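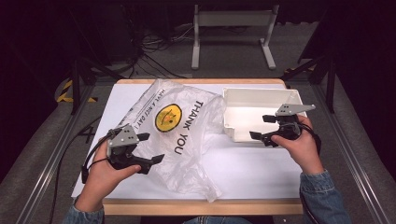
The bag says thank you.

Put the real height on the label

Garden centers know how big that cute little shrub is going to get, and I'd like them to say so in numbers I can read without my glasses.

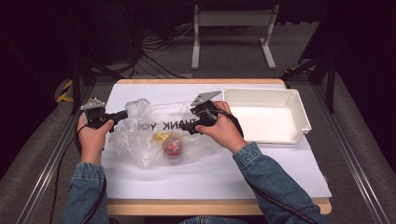 Ifeoma Okeke
Garden columnist

I have a magnolia leaning on my gutter. I planted it myself, so I can't blame the previous owners, though I've tried. It came from Claria, the big garden center out past Foddale, in a pot I could carry under one arm, and the label had a gorgeous pink flower on it and the word "compact."

Compact compared to what? A bus?

I kept that label (I keep all of them, in a coffee can in the garage) and went back to it when the branches reached the upstairs window. Under the flower, in gray print on white, was a line saying "height at 10 years" and a number that would have fit my yard just fine. Magnolias don't quit at ten. Mine is well past that now and still going, and when I finally looked up its grown-up size in a library book I had to sit down on the little stool they keep for the kids.

So that's my complaint this month. Plant labels should give the full mature height and spread, in big type, on the front. The ten-year number can stay if they want it, right next to the other one.

I got so worked up that I spent a whole August morning at Claria reading labels in the tree and shrub section. I read 300 of them! A very nice young man asked me twice if I was finding everything okay. Plenty had only the ten-year figure. A good many had no figure at all, just words like "petite" and "well behaved," and I found one weeping cherry that promised to "grow with you." I hope not, I'm five foot three and shrinking.

I know the argument on the other side, and part of it is fair. A plant grows differently in Prudham clay than it does in sand near a lake. A dry year slows everything down. If you print "25 feet" somebody will come back and complain that theirs is only 18. Fine, print a range! Seed packets have been giving us ranges for days to harvest forever, and we've all managed to cope. I'd also say that the person whose tree came out a little short is a lot easier to please than the person whose tree is in the sewer line.

The other argument, the one they don't say out loud, is that nobody would buy the thing. I don't believe that either. I would still have bought my magnolia. I'd have put it at the back by the fence, where it could have been as enormous as it liked, and I'd be out there right now with a lawn chair under it. What I got instead was a quote for $621 to bring it down and grind the stump, and another for $455 to cut it back hard every few years, which the tree man told me would make it ugly. I haven't decided. I go out and look at it and come back in again.

My friend Ugwu thinks I'm being soft. He says anybody who plants a tree without looking it up has it coming, and he has a point, he looked his up and his yard is lovely. But most people don't buy a tree that way. They go in for potting soil and a hose washer, they see something in bloom, it's spring, and into the cart it goes. The label is the only book they're going to read about it. It had better have the important part in it.

One small nursery on the Prudham road already does this, by the way. They've got painted stakes by the door with marks up the side, and every tree tag has the grown height in black marker, handwritten. I bought a serviceberry there in spring. It's going at the back by the fence as soon as I've dug out the ivy.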